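두키어 빨래 개기 로봇, 오른손이 안 펴져서 이틀 멈췄어요

2022년 4월 25일 월요일

지난주에 두키어(Dukier) 작업실 소식 기다리신 분들 계시죠? 저도 기다렸는데, 결국 2일 동안 작업이 통째로 멈췄다고 해요. 원인은 오른쪽 그리퍼였어요. 옷자락을 집은 다음에 놓으라는 명령이 가도 손가락이 안 벌어지는 증상인데, 하필 팔이 위로 올라가는 중에 걸려서 옷이랑 식탁보가 같이 딸려 올라갔대요(다친 사람은 없어요, 다행히!).

기록을 보니 1344번째 접기에서 처음 경고가 떴고, 그때는 다시 켜니까 멀쩡해서 그냥 넘어갔다고 합니다. 담당자 시함 모르시 씨한테 전화로 물어봤더니 "그날 바로 세웠어야 했는데 제가 욕심을 냈어요" 하시더라고요. 손목 모터가 뜨거워지면 위치 값이 튀는데, 제어 프로그램 칼란스(Kallance)가 그걸 '아직 잡고 있음'으로 읽어 버린 거래요. 비상 정지 버튼은 제대로 들었고요. 키건 코월척 씨가 옆에 있다가 바로 눌렀답니다.

지금은 모터를 새 걸로 갈았고, 접기 300번마다 무조건 쉬면서 온도를 확인하게 바꿨어요. 팔이 움직이는 동안 탁자 안쪽으로 손 넣는 것도 당분간 금지! 옷을 바로잡고 싶어도 일단 세우고 나서 만져야 한대요.
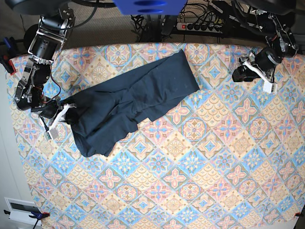
두키어 쪽에서 제일 골치 아파하는 건 얇은 천보다 두꺼운 하의예요. 겹친 데가 많아서 손가락에 힘이 더 들어가거든요. 남색 옷 한쪽 모서리를 하얀 손가락으로 꼭 집고 있는 바로 이런 자세에서 문제가 생겼다고 해요. 반대쪽 팔은 아무것도 안 잡고 떠 있죠. 꽃무늬 식탁보 모서리를 집게로 물려 놓은 것도 보이는데, 천이 같이 들리면 이 집게까지 튈 수 있으니 저라면 좀 떨어져서 볼 것 같아요.

재점검은 5월에 한 번 더 있고, 결과 나오면 또 올릴게요. 비슷한 증상 겪어 보신 분은 댓글 남겨 주세요!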